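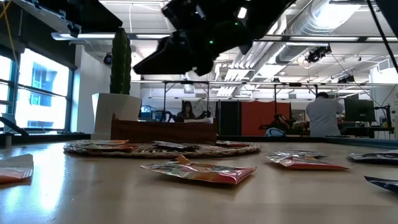 *Foil packets on the table and on the woven mat.*

**Fixing asset labels to textured polypropylene bins: which adhesive?**

Asked by Isabelle Lapointe, 2016-11-25

Our stores department is relabelling 531 storage bins at the Pirkis depot. The bins are grey polypropylene with a lightly textured face. The labels currently in use are printed polyester with a general-purpose acrylic adhesive, and a considerable number have lifted at the corners within 3 months of being applied. The bins are washed at low pressure with a mild detergent and are kept indoors throughout the year.

I should be grateful for advice on two points:

1. Is a different adhesive required, or is the fault more likely to lie in the preparation of the surface?
2. Would a rigid plate fixed with rivets be acceptable where the bins are stacked inside one another?
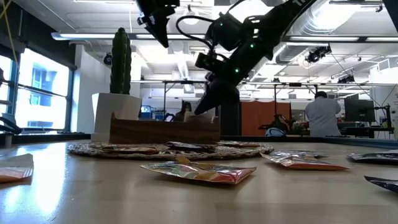

The labels measure 75 mm by 25 mm and carry a bar code and a serial number. Both must remain readable by a hand-held scanner. The budget has already been approved and does not allow for the replacement of the bins themselves.

---

**Answer from Harvey Bergeron** (accepted)

Polypropylene has a low surface energy, and a general-purpose acrylic will not wet out on it properly. The texture makes matters worse by reducing the area of contact. You should ask your supplier for a high-tack adhesive rated for low surface energy plastics, with a heavier coat weight than standard. Sasent and Jikesero both list labels of this type, and either firm should be willing to send a sample sheet.

Preparation is also important. Wipe the face with isopropyl alcohol on a clean cloth, allow it to dry fully, and apply the label with a roller at room temperature. Leave the bins for 24 hours before washing. Rounded corners are strongly advised, as square corners catch on gloves and on neighbouring bins.

I would test seven bins through several wash cycles before placing the full order.
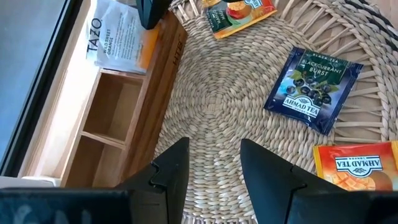
*Woven mat and open wooden tea box.*

**Answer from Normand Desjardins**

Rivets are not suitable for nested bins. The heads will score the inner wall of the next bin and the stack may jam. We tried it at MacPherson and went back to labels.

**Answer from Rosário Barros**

Have you considered tie-on tags? They are cheaper.

> *Comment from Isabelle Lapointe:* Thank you. The bins have no handle or opening to which a tag could be tied. I have requested samples in accordance with the first answer.
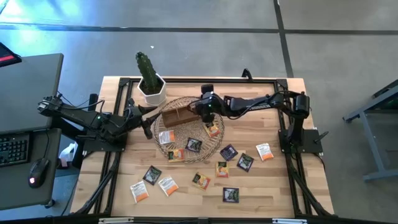 **Related questions: Labels and Nameplates**

- Removing adhesive residue from powder-coated shelving
- Minimum bar code height for scanning at two metres
- Numbering a series of 2,571 valve tags without duplicates (moved from General by Brock Campbell)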